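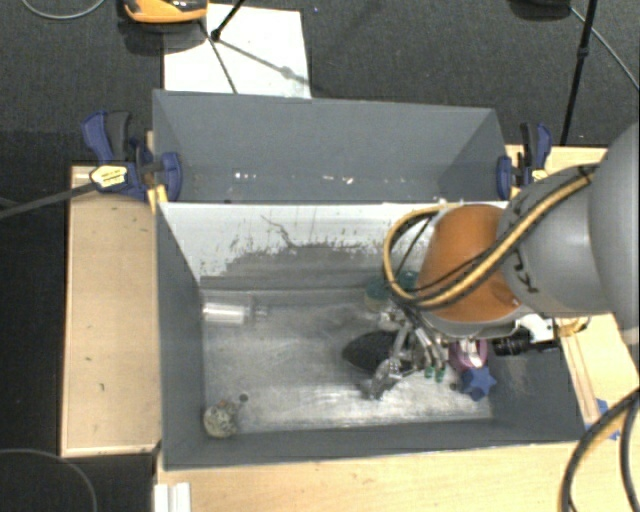

To: Niltanby storage and sorting list
Date: January 18, 2026
Subject: Re: Mixed small items in one large bin - liner or no liner?

On the liner question, quoted in part:

> We are setting up a large grey bin for mixed small stock at Niltanby. Bare floor at present. The paint is scuffed and I am wondering whether to fit the Nedell ribbed liner before we put anything in. Second question: do round things need their own bin? Ours end up in the corners every time. Third: is there any point in touching up the paint on the walls?

Taking these in order.

1. Liner. I would leave it out. We ran the ribbed liner for 4 weeks and took it out again. Flat items bridge the ribs and sit at an angle, and small ones drop into the channels, where they are slow to get hold of. A bare floor scratches, but the scratches are shallow and nothing catches on them. Ours has pale scuffs and streaks all over the silvery-grey and it still works as a floor. If you need less noise, put felt under the bin.

If you have already bought the liner, trim it to the half of the bin you load from and see how you get on. Akolgo sells a smooth mat in the same sizes. I have not tried it.

2. Round items. They can stay in the mixed bin. A ball will go to a corner if the bench is out of level, so check that first with a long level in both directions. We had a 10 mm fall from back to front and everything round collected on one side. After packing the feet, most of that stopped. The bumping when somebody slides the bin accounts for the rest.

Bottles are a separate case. A clear plastic one lying on its side against the wall is easy to overlook, as the grey shows straight through it and all you get is the shine along the body. Two options: a band of coloured tape around the middle, or keep clear items out of the mixed bin altogether. We use tape. Put it on the body and leave the neck free.

Dark items on a grey floor are less trouble than I expected, but very small dark ones can be mistaken for marks on the floor. If your floor has spots on it, wipe it down before loading and learn which ones are permanent. Pink, blue and teal items can be found at a glance.

3. Paint. Touch up bare metal if the bin is going to be in a damp room. Otherwise leave it. The sloping panel on ours is whitish at the top and dark grey lower down, with a ragged scraped edge where the two meet, and I have no plans to repaint it. Loose flakes are a different matter - take those off with a plastic scraper, then vacuum. We used the Erkico enamel on an earlier bin and it chipped again along the same line.

One thing you did not ask about is fill level. Keep to a single layer with floor showing between the items. The supplier's sheet gives 100 pieces for a bin this size, which may be right for screws. For things the size of a bottle or a ball it is far too many, and the bottom ones stay on the bottom.

Please post the inside length and width when you have them, and say whether the walls are straight or sloped. The Nedell liner only comes cut square.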